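Kavmont Christian School — Family Portal Support
Print this ticket | E-mail this ticket

Subject: Re-enrollment form for Grade 7 does not save
Status: Resolved
Handled by: Keisha Blackwood, Office of Family Services

Several families reported that the re-enrollment form returned to its first page after the faith statement was signed. The form had been opened 22 times from the Bramport campus without a completed record.

The office repeated the steps with a test account and obtained the same result. The faith statement field accepts 1,000 characters. Longer entries were rejected — no message was shown to the parent. Families who had shared a full testimony were therefore unable to continue.
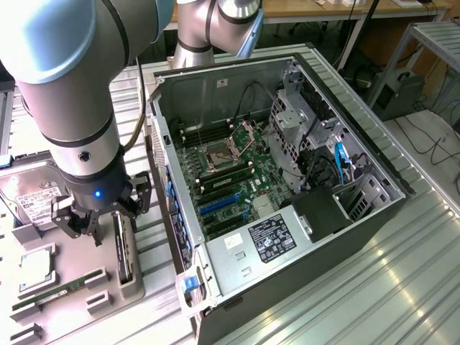
Two-finger gripper over the parts tray, hard drive at upper left.

The limit has been raised to 2,000 characters, and a notice now appears when an entry is too long. Drafts begun in November were recovered for all but one family, who have been contacted by telephone.

Parents are asked to sign out, sign in again and submit the form from the Flornance page of the portal. Please allow 10 minutes for the confirmation e-mail. Tuition deposits already paid are not affected, and chapel and bus selections do not need to be entered again.

Comments (0) | Shares (2)
Contact Family Services | © Kavmont Christian School | Back to top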